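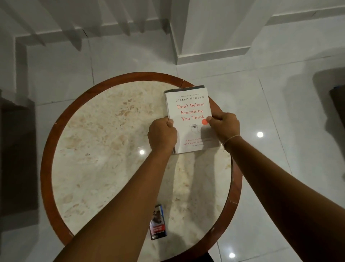 A table, a few books and an hour on Wednesday

The Brurdale reading table has been going since August, in the front room of a ground-floor flat in Kodover. People come by on a Wednesday evening, pick up a paperback and read until they want to stop. There is no set book and no discussion at the end.

The organiser, who asked for her name to be left out, says she started it after she gave up on an ordinary book club. "I never finished the book in time," she says. "I'd turn up having read half and sit there feeling guilty. I wanted an evening where the reading was the evening."

The room has a white tiled floor and a round table with a marble top and a wooden rim. She paid 298 for the table at Han, a second-hand furniture shop, and carried it home with her sister. The rim had its nicks already and she has left them alone.

Only a few titles go out at a time. Lately they have been books about worry and overthinking, among them "The Art of Not Overthinking" and Joseph Nguyen's "Don't Believe Everything You Think".

"People pick those up first," she says. "They're short, and you can open them anywhere. I put out a big novel once and it sat there for a month."

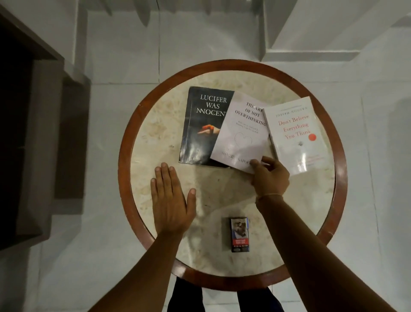

One regular said she had come for the quiet and stayed for the small choice, as a full shelf made her want to go home. She reads the same few pages several times and doesn't mind.

The rest of the stock, 16 paperbacks, is kept in a cupboard in the hall. The organiser swaps books over when she feels like it and writes each change in a notebook. Creased covers don't bother her. "A book that's been bent has been read — or sat on," she says.

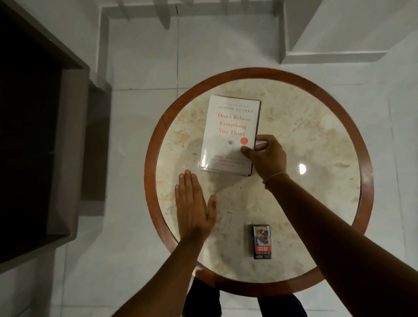 Lending is simple too. Anyone can take a book home and bring it back when they have finished. She tried an app called Plelix to keep track, but went back to the notebook after a fortnight.

She has no plans to move to a bigger room. The next change will be a second lamp, and she is still looking for one that will fit beside the door.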